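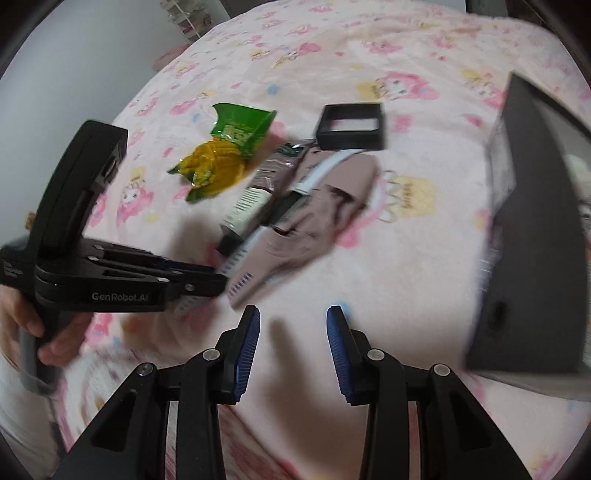 Why anyone would teach a machine to pack a box by packing the box yourself, sixty times over, was the first thing a reader of the draft asked about this chapter. The same reader wanted to know whether a written set of rules would do the job with less trouble.

Chapter 3
Examples Before Rules

By Janelle Aquino
September 2023

Print this page | E-mail this page

The question deserves a direct reply. Rules work well when the objects are known ahead of time and stay where they are put. A bottling line can run on rules for years. A bed with snack bags, a hair clipper and a box lid on it can't. The objects differ in size and stiffness, they lie at odd angles, and the cloth under them gives when it is pressed. Writing a rule for each case takes longer than doing the work by hand, and the next household has different things on the bed.

Learning from examples takes another route. A person does the task many times while the movement of the tool and the view from the tool are recorded. The system is then trained to produce a similar movement when it meets a similar view. An example used in this way is called a demonstration. A set of demonstrations gathered for one task is called a collection.

3.1 The hand-held gripper

There are several ways to record a demonstration. A person can steer a robot arm from a distance, or push the arm through the motion by its own links. Both need a robot in the room. A hand-held gripper doesn't. The person holds a tool with the same kind of fingers the robot will use, and opens and closes them to take hold of things. Ribbed pads on the inner faces of the fingers improve the hold on smooth packaging.

Tasks that call for two hands need two grippers, one in each hand. Steadying a box while something goes into it is one such task. Two streams then have to be kept together in time. If the left stream runs ahead of the right, the system learns that the box is steadied before or after the moment it should be.

The main limit of the method is that a person's wrist can reach positions that a robot's can't. A collection made with hand-held tools should be checked against the reach of the arm that will use it. At Donumdale, where the Rotard arm was used, 29 takes out of the first 60 had to be dropped for this reason. The operators had been leaning over the bed and turning the tool nearly upside down. Once they were told to stand in one place, the problem went away.

3.2 What makes a useful example

A take should start before the first reach and end after the fingers have let go and moved clear. Takes trimmed too closely leave the system with no idea how a task begins or when it is finished.

The objects should vary. Flat cards, soft toys and crinkled clear wrappers in one box give more to learn from than a box of equal blocks. Thin items are the hardest. A card lying flat on another card offers no edge to pinch, and operators tend to solve this by sliding it to the wall of the box first. Such a slide should be left in the recording. It is part of the skill.

Clear plastic needs extra care. It reflects light in one view and vanishes in the next, so a wrapper that is plain to the operator may be hard to find in the recording. Vary the lighting between takes, and don't remove the wrappers.

Speed matters too. Fast movement blurs the view from the tool. The Kinnear handbook asks operators to work at the pace of someone putting away dishes, and the advice is sound.

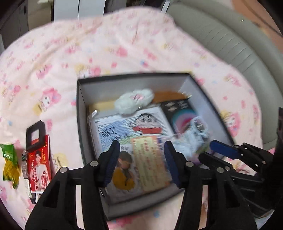
3.3 Labels and notes

Each take carries a short label in plain words, such as "put the card in the box." The label should say what was done in that take, even where the plan called for something else. If the card was dropped and picked up again, say so. Systems trained on relabeled failures tend to drop cards.

Notes go in a separate file. Record the room, the operator, the objects on hand and any change to the tool. In March the Cimoslow collection was nearly lost over a worn pad that one operator had replaced and left out of the notes. Grip width shifted slightly from that take onward, and it took 3 people to trace the change back through the files.

Terms to learn in this chapter: demonstration, collection, take, stream, label.

Related sections
Chapter 2: Cameras and Viewpoints
Chapter 4: From Demonstration to Policy
Chapter 5: Testing in an Unfamiliar Room
Appendix B: Sample Note Sheets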